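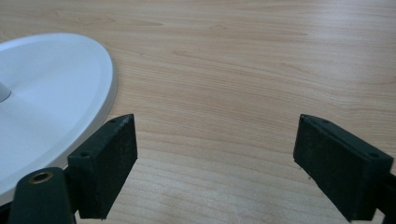

浅色木桌，左边露出一点白色的圆盘

2021年10月27日，星期三，我请了半天假，去区法院旁听一个诈骗案的开庭。我是这个案子的被害人之一，被骗了2241元，买的是Zileo乐队的演出票。之前有朋友问过我后来怎么样了，我每次都只说“还在走程序”，现在开完庭了，把经过写下来，也省得再一个一个讲。

先说票是怎么买的。Zileo这一轮巡演到我们这里只有一场，场地是Kombo，主办是Allness。Kombo不大，站满也没多少人，正式开票那天我在开会，出来的时候已经显示缺货。之后几天我一直在Plulis上刷转让，大部分挂得很高，有一个卖家标的价格只比原价多一点，三张连号，说是公司临时安排出差去不了。我和两个同事本来就想一起去，就找他聊了。

他聊天的态度很正常，这一点我要专门写一下，因为做笔录的时候民警也问过。他没有催我，还主动发了订单截图，截图上有场次、票档和下单时间。我问能不能走平台付款，他说平台对票务类要压款到演出结束以后，他急着用钱，可以先给我看身份证。身份证照片他也真的发了，后来知道那是别人的。我想了一晚上，第二天中午转了账，转的是他给的一个收款码。

转完以后他还和我说了几句话，说取票码要等演出前三天才出。到了那天，我发消息没有回，晚上再发，显示对方已经注销。

## 报案

第二天下班后我去了派出所。去之前在网上看了不少帖子，有人说金额小不会立案，我做好了白跑一趟的准备。值班民警问了情况，先让我把聊天记录、转账凭证、商品页面截图都打印出来。派出所门口就有打印店，聊天记录印了厚厚一叠，我又拿着回去排队。

笔录做了很久。问得很细，比如第一次联系是几点，谁先提出不走平台，收款码是图片还是链接，有没有通过电话。我有几处记不清，只能翻手机。建议要去报案的人提前把时间线写在纸上，按日期列好，比在那里现翻快很多。另外转账凭证不要只截付款成功的那一页，要进账单详情，把交易单号和商户单号都截全，我第一次打印的就不能用。

当天拿到的是接报案回执。民警说单看我这一笔，在我们这里够不上刑事立案的标准，但是同一个收款账户如果有其他人报案，会并到一起看。过了两个多星期，他打电话来，说外地也有人报，已经立案了，让我再去补一份材料。

补材料的时候我才知道，对方不光卖Zileo的票，同一时期还挂着好几个乐队和一场脱口秀，用的都是差不多的截图，改一下场次就发。
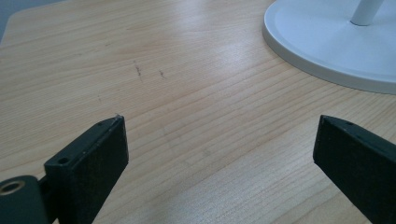

桌面，有反光

等的时间比我想的长。中间我给Plulis的客服写过几次信，回复都说交易在平台以外完成，无法处理退款，但可以配合警方提供账号信息。这话我觉得没有问题，当时确实是我自己离开平台付的款。我不太满意的是那个账号的商品页面，在我举报之后还挂了好几天。

Allness那边我也问过。他们说票是实名的，转让票本来就进不了场，让我以后只在官方渠道买。实名这件事写在购票须知里，我买的时候没有看。要是看了，后面的事都不会有。

## 开庭

法院的通知是短信加电话，说被害人可以到庭，也可以不到。我想看看人长什么样，就去了。过安检要存包，手机可以带进去，但进法庭前要关掉，法警会看一眼。

法庭在三楼，21号。旁听席坐得很空，除了我，还有一对看着像是被告人家属的中年夫妻，和一个背双肩包的女生。后来在走廊里说上话，她也是买票被骗的，她买的是另一个乐队。

被告人比我想的年轻很多，戴着口罩，声音很小，审判长让他大声一点，说了两遍。起诉书念了挺久，把每一笔都念了出来，时间、金额、对方姓氏。被害人一共27个，我的那一笔排在中间，听到自己的姓和2241这个数字的时候有点奇怪，好像在听别人的事。

他全部认了，签过认罪认罚。辩护人讲的主要是初犯、年纪轻、家属已经代为退赔了一部分，希望从轻。公诉人的量刑建议之前已经定了，没有太多争论。整个庭开得比我预计的快，中间没有休庭。最后陈述的时候他说对不起买票的人，说钱大部分拿去打游戏和还网贷了。旁听席那位母亲一直低着头。

当庭宣判，有期徒刑13个月，并处罚金，责令退赔。刑期从羁押那天算起，所以他实际上不用再待太久。

出来的时候那个女生问我觉得判得重还是轻，我说不知道。我对量刑没有概念，来之前查过几个类似的判决，金额和情节都不一样，比不出什么。

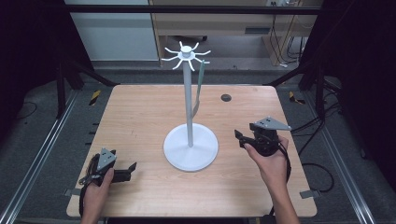
## 退赔和几件小事

钱目前还没有到。法官助理在庭后跟我们说，家属交的那部分在法院账户上，不够全额，要按比例发还，需要填一张表，写自己名下的银行卡号，再附身份证复印件。剩下的等判决生效以后继续追缴，能追到多少说不好。我把表填了，按比例算下来能先拿回来一半多。

有几条记在这里，给以后可能用得上的人：

- 报案回执要自己留好，后面补材料、问进度都要报上面的编号。我拍了照，纸质的夹在本子里。
- 对方注销账号以后，聊天窗口有可能打不开。我的还能看，那个女生的就没了，她靠的是当时随手发给朋友的几张截图。
- 民警打来的电话是座机，我第一次当成推销给挂了，后来把号码存了下来。
- 判决书可以申请要一份，我没有当场拿到，说是过几天寄。
- 另外有人加我微信，自称可以帮忙追回损失，先交手续费。我没有理。那时候我只在一个歌迷群里讲过这件事，所以在群里说得太细也不好。

两个同事的钱我当时就自己垫还给她们了，她们说不用，我坚持转了过去，票是我找的，卖家也是我选的。这件事之后我们去看过一场别的演出，也在Kombo，官方票，进门刷身份证，排队排了很久。音响比以前好了，低频不糊，就是后排还是看不见鼓手。

Zileo那一场我没有看成。后来听了别人录的一段，返场唱了第一张专辑里的歌，很多年没唱过的那首。听说明年还有一轮，城市没有公布，我在Allness的小程序里点了提醒，身份信息也提前填好了。

等判决书寄到，如果退赔有新的消息，我再在这篇下面补。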